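Ticket: Gripper closes on nothing, reports success
Product: Plandex arm controller
Opened by: Vivek Semwal
Opened: Jul 13, 2023
Priority: High (was Low, see below)
Status: Waiting on parts

Summary
Arm drives to the pick pose, closes the fingers on air, lifts the air, carries it to the drop point and logs PICK OK. The air is delivered on time. Out of 60 picks in the morning run, 14 ended this way and every one of them is green in the log.

Expected
A missed pick should raise GRASP_EMPTY and stop the cycle.

Steps to reproduce
1. Home the arm, load the tabletop pick routine.
2. Run at normal speed with the soft fingers fitted.
3. Wait. It gets there.

Already tried
Power cycle. Second power cycle, with more feeling. Re-ran the hand-eye calibration, which passed. Rolled the firmware back to the May build, and the misses stayed exactly as they were, so I rolled it forward again. Swapped the wrist cable for the spare from Nouri. Same result, tidier cable.
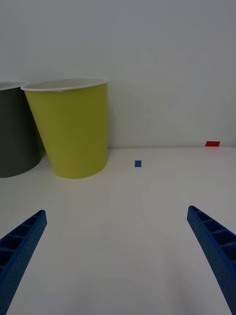 The grasp check compares finger width after closing with a minimum, and if the width is above the minimum it calls the pick good. The minimum in our config is 8 mm, carried over from the old rigid fingers. A cup passes that with room to spare. A thin flat piece like the blue one lying on the table to the right of the yellow-green cup is another story, and somebody (me) lowered the limit to zero for those and never put it back. With the limit at zero, an empty hand counts as a very slim object.

That explains the cheerful log. It does not explain the misses.

Update 1
Put the limit back to 8 mm. GRASP_EMPTY now fires on empty picks, and also on every thin piece it picks up correctly. Progress of a kind.

Update 2
Itetti support asked for the motor current trace. On bad picks the left finger starts late, the right one arrives first and shoves the part out of the way. They suspect the left drive coupling. I took the cover off and the set screw turned with my thumb - no tool needed. Tightened it and ran 28 picks with no misses, then the screw worked loose again. Raised priority to High, as a finger that comes off at full speed would be a different ticket.

Update 3
New coupling and screws ordered from Rakimport. Until they arrive:
- speed capped at the slow setting
- guard closed for every run, including "just a quick one"
- separate width limits for cups and flat pieces, both in the config with a comment and my name on it

Please do not close this ticket because the log looks fine. The log always looked fine.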